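Household Textiles and Their Care
Handout 4: What washing does to cloth

Notes to go with the lecture. They are not a replacement for the lecture, whatever last year's group decided in January.

1. Where we left off

Last time we looked at fibres: where they come from, how they are spun, and why two jumpers that look the same in the shop can lead very different lives. You should by now be able to tell a staple yarn from a filament yarn without setting fire to either. If you missed that session, borrow notes from someone whose handwriting you trust.

This week is about dirt, and getting it out. Most of you have been washing clothes for years and will feel you know the subject. Please keep that feeling to one side for an hour.

2. The four things that clean cloth

Any wash, from a stream and a flat stone onwards, relies on the same four things: chemistry (soap or detergent), heat, movement and time. Cut one down and the others have to make up for it. A cold wash needs longer, or better detergent, or more thumping. A quick wash needs more of something, and usually gets more of nothing, and this is why a shirt can come off a short cycle smelling of both perfume and shirt.

The circle diagram that everyone draws for this is fine for revision. Do draw it with the slices changing size. A circle cut into four equal quarters tells the marker that you have seen the diagram once, from a distance. 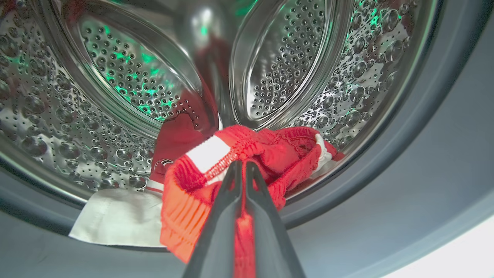 Movement is the one students leave out of essays. In a drum that turns on its side, the load is carried up, drops, and lands on itself. The drop does much of the work. Fill the drum to the brim and there is nowhere to drop, so the clothes go round together like commuters and come out in much the same mood. Fill it too little and a single heavy towel can throw the spin off balance.

Movement also does the damage. Loose fibre ends are rubbed up out of the yarn and tangle into pills. Dark cotton goes grey along the seams first, where the cloth stands proud and takes the rubbing. Turning a garment inside out moves the wear to the side your friends don't see, and I count that as a form of conservation.

3. What detergent is doing

A surfactant has one end that likes water and one end that would sooner be in grease. Put enough of them together and they surround the grease, lift it off the fibre and hold it in the water until it drains away. Everything else in the box is helping out:

Builders soften the water so the surfactant isn't wasted on calcium.
Enzymes break up protein, starch and fat. Keep them away from wool and silk, which are protein and will be treated as a stain.
Oxygen bleach deals with tea, wine and fruit. It is normally in powders and left out of liquids.
Optical brighteners make white cloth give off a little blue light. The cloth is no cleaner. It has better lighting.

More detergent does not mean more clean. Past a certain point the extra stays in the cloth, holds on to the next lot of dirt and makes towels feel like toast.

4. Temperature

For everyday cottons, 40 degrees is plenty with a modern detergent. Go hotter for bedding after illness, or for kitchen cloths, which have seen things. Wool felts because its scales catch on each other when it is warm, wet and moving, so keep at least one of those three under control. Wet you are stuck with.

Colour is its own problem. Dye that hasn't been properly fixed will leave in the first few washes and settle on whatever is nearby and pale. Test an inside seam with a damp white cloth before you find out on a larger scale.

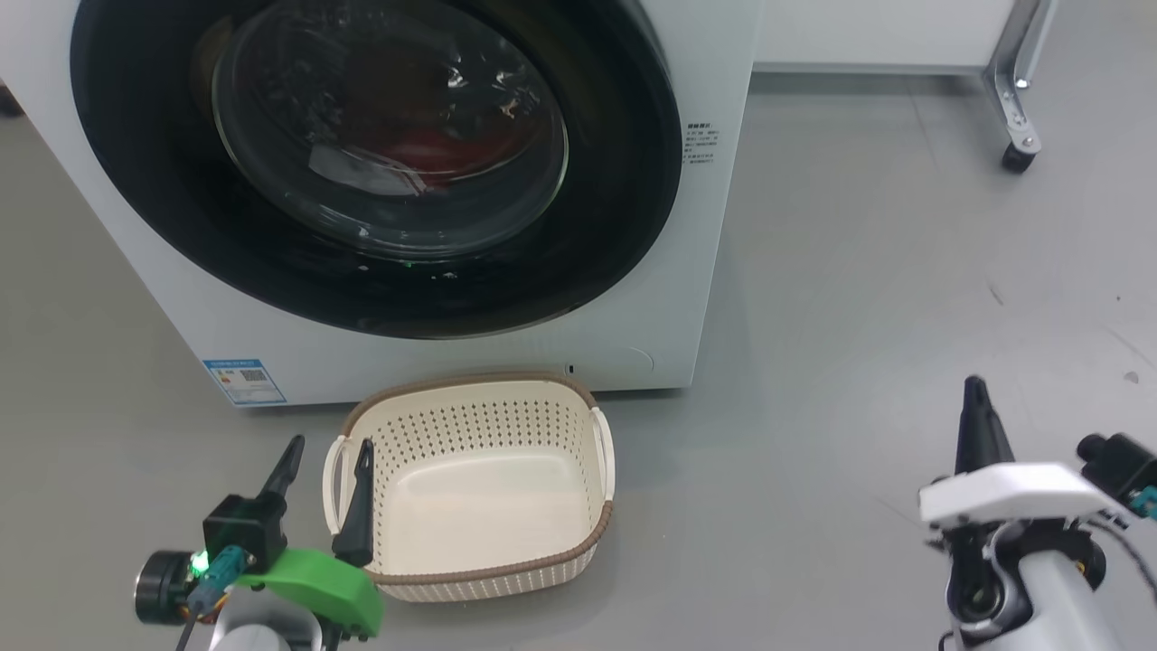

5. Reading: the Aaltonen case

Read Niilo Mustonen's chapter on the Aaltonen blankets before the seminar. It is 28 pages, of which the first few concern his grandmother and may be enjoyed at leisure. The part we need is the shrinkage table and the argument with the Brivel mill that follows it.

In brief, Brivel sold a wool blanket labelled as washable. Aaltonen, who had bought over 2 thousand of them for boarding houses, washed them. Letters were exchanged. The mill's position was that "washable" meant the blanket could be washed, and made no promise about its size afterwards. Mustonen is very fair to both sides, which must have been hard work.

As you read, note which fibre properties from Handout 1 explain the result, and what the care label ought to have said. Bring your wording with you. We will be reading some of it aloud.

6. For the practical

We meet in the Eltham building, ground floor, at 2 in the afternoon. The door sticks. Bring an old cotton T-shirt you don't love, a permanent marker and a ruler. Mark a square on the cloth before you come and write down the length and width separately, as knitted cotton rarely shrinks evenly in both directions. Those who write "it got smaller" under results will be asked to come and see me.

Staining kits will be provided: tea, gravy, engine oil, and a Skirkico lipstick that the department bought a case of long before I arrived and is still working through. Wear something dull.

Write-ups go in the box outside my office, stapled. Paper clips have a way of moving on to other people's work and taking your second page with them.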